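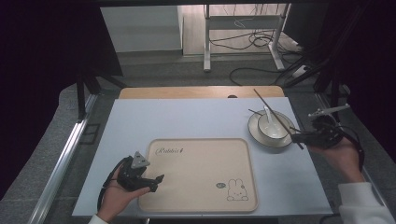
A place laid with tray, bowl and saucer. Our thread on changes to shared meals at Hustwood begins below.

Hustwood Housing Association
Residents and families are asked to read this thread in full. It sets out the new arrangements for the dining room at Hustwood, which come into force in March 2024. Printed copies are available from reception. (1/14)

The dining room serves 139 residents across the main building and the garden flats. Until now all meals have been taken at a single sitting. Following the survey held in January, lunch will be served in 2 sittings. Supper remains a single sitting. (2/14)

The survey was sent to every household. We received 83 completed forms, and we thank all who replied. The most frequent comments concerned noise, the length of the queue at the hatch, and the difficulty of moving a walking frame between the tables. (3/14)

First sitting: 12 noon. Second sitting: 1.15 pm. Residents may choose either and may change their choice by giving notice at reception before 10 am on the day concerned. Couples and friends who wish to sit together should give both names. (4/14)

Please note that a choice of sitting is not a choice of table. Tables by the garden door are kept for residents who use wheelchairs or frames. Staff may ask others to move, and we would be grateful for cooperation when this happens. (5/14)

Menus have been revised by our catering manager, Magdalini Alexiou. There will be a hot dish, a vegetarian dish and a soup every day. Soup will be offered at both lunch and supper - this was the request made most often in the survey. (6/14)

Residents who need soft or puréed food will continue to receive it at either sitting. Dietary records are being checked at present. If your needs have changed, please speak to Firouzeh Rezaei in the care office, who holds the records for all residents. (7/14)

The price of a guest lunch is unchanged. Guests must be booked by 10 am on the previous day. We regret that guests who have not been booked cannot be given a meal, although tea and coffee may be bought in the lounge. (8/14)

Several families asked whether meals could be taken in residents' own flats. A tray service is available during illness or after a stay in hospital, for up to seven days. A longer period can be agreed with the care office. There is no charge for delivery. (9/14)

Trays and crockery should be left outside the flat door by 3 pm after lunch and 8 pm after supper. A good number of side plates and teaspoons have not come back to the kitchen this winter. Any found in flats may be returned at any time and no questions will be asked. (10/14)

The association has set aside £1,000 for felt pads for chair legs and for new curtains in the dining room. Both are intended to reduce noise. The curtains will be fitted in the evening, after supper has been cleared. (11/14)

Corrections to an earlier notice: the hatch will stay open between sittings for water and squash only. Bread rolls will be brought to the tables and will no longer be collected from the hatch. The piano will remain where it is. (12/14)

A meeting for residents and relatives will be held in the lounge at 2.30 pm on the first day of the new arrangements. Mandla Gumede, head of resident services, will take questions. Those who cannot attend may send questions in writing, and replies will be given within five working days. A hearing loop will be in use. (13/14)

The arrangements will be reviewed after three months. Comments may be placed in the box beside the dining room door or handed to any member of the catering staff. Replies to this thread are not monitored at weekends, so urgent matters should be raised with reception by telephone. (14/14)

Added following an enquiry: yes, residents of the garden flats may attend either sitting on the same terms as those in the main building. The covered path will be lit from 4 pm for those coming across to supper.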